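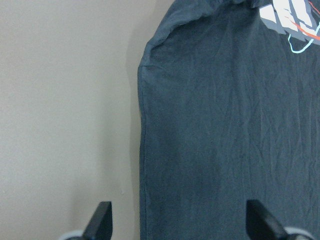 From: Milan Hermans
To: garment-care list
Date: 6/18/18
Subject: Re: Folding printed T-shirts for shelf storage

Hanane Morsy wrote:
> We are rewriting the folding sheet for the stockroom. Dark cotton tees
> with a chest print come off the shelf with a crease straight through
> the print. Vamano shelves, stacks folded to the usual width. Do we
> change the fold or the stack height? And is it worth pressing before
> folding?

Change the fold first. The crease comes from the second fold, across the body. On the usual pattern it lands at mid-chest, which is where most prints sit.

What I use:

1. Lay the shirt face down on a plain table. Smooth from the centre outwards with the flat of the hand. Fine creases in the knit can stay, but broad folds near the shoulder must come out or they set.
2. Fold each side in so that the edge lies parallel to the centre line. Sleeves back on themselves, no overlap at the middle.
3. Bring the hem up to just below the print – not to the collar.
4. Fold the top down once over that, and turn the shirt over.

The print then lies on one face with no fold through it. If the print runs wide towards a sleeve, make the side folds narrower and accept a wider packet. The Kasell boards are too narrow for this. I cut my own from card.

On pressing: I would not. A light knit picks up new creases in the stack anyway, and the iron marks some inks. Smoothing by hand is enough for storage.

Stack height matters less, but the bottom shirts do suffer. Ilham Santoso posted figures on this in August and they should still be in the archive.

One question back: are the shirts stored with the print up or down? Light inks on dark cloth can stick to each other when two prints are face to face – I would put tissue between those.

Milan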